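How I Set Up a Pick Station So the Rules Stick

4 min read

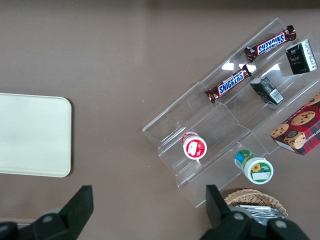

Clear rack, two Snickers bars, cream tray still empty, gripper in front of the basket.

I've been writing cell rules with Imad Kanaan for a while now, and most of our early ones were way too long (sorry, Imad!). These are the ones I kept.

1. Fix the drop-off spot first. I tape the corners of the tray position before I teach a single point. If the tray moves, the program stops until somebody re-teaches it.

2. Write down your clearance. Mine is 40 mm above the tallest item, and I measure it with the item standing up, even if it's lying down today.

3. Go slow near people. I cap the arm at 200 mm/s any time the gate is open, and 500 with it closed. Your own risk assessment may tell you to go lower, so do that one first!

4. Watch out for clear plastic. Glare can fool a camera, so I test with the room lights on and then off, and I log both.

5. Check the grip on every kind of package. A crinkly wrapper and a small carton need different force settings, and a round tub likes to roll.

6. Hit the stop button before each shift. Really hit it, then sign the sheet.

Fouad Sabbagh keeps our sheets in a binder marked Trallosel, and I copy mine there every November. If you change a number, put your initials next to it.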